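Can a Machine Tidy Your Home Yet? Questions We Keep Getting

4 min read

Is there a robot I can buy today that does chores?

There are robots that do one chore. A vacuum vacuums. If you mean a machine that walks in, looks at the mess and deals with it, no, and be careful with anyone taking deposits for one.

But I saw a video of one folding shirts.

So did we. Ask how many takes it needed, whether the film was sped up, and whether a person was steering from the next room. The Milum clip that went around in December answered none of those. Ours ran at 8 times normal speed once we timed it against the wall clock.

Why is putting small things in a box so hard?

Every object wants a different grip. Soap is smooth. A pack of tissues gives when you squeeze it, a plastic bag has no fixed shape at all, and a toy rabbit can land any way up. A four-year-old sorts that out without thinking. A machine has to find each item, choose where to pinch, and notice when it has missed. Clear containers make it worse, as many cameras have trouble seeing the sides.
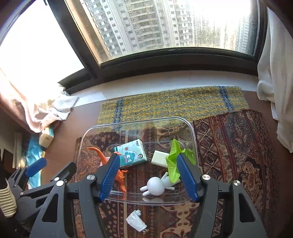
One reader, writing in after our last update, said we were being unfair: her dishwasher doesn't understand plates either, and she wouldn't give it back. Fair enough. But a dishwasher is sold as a dishwasher. The Plilanar brochure promises "general household help," and we'd like to see the general part.

What about factories and warehouses?

Better, within limits. The packing line at Tarnthorpe handled 1,927 parcels in the shift we watched, all boxes, all from the same belt. Staff still stepped in 40 times. Swap the boxes for a bin of mixed toys and toiletries and we'd expect a much worse number.

A company says its success rate is 96 percent. Is that good?

Depends what was tried. Same room, same objects, same light? Then it tells you very little about your kitchen. Gruber wouldn't send us its list of test items.

So when?

We don't give dates. Ask a seller for an uncut hour in a house they haven't seen before.

Related
Robot mowers and wet grass
Do window-cleaning robots fall off?
What "autonomous" means on a label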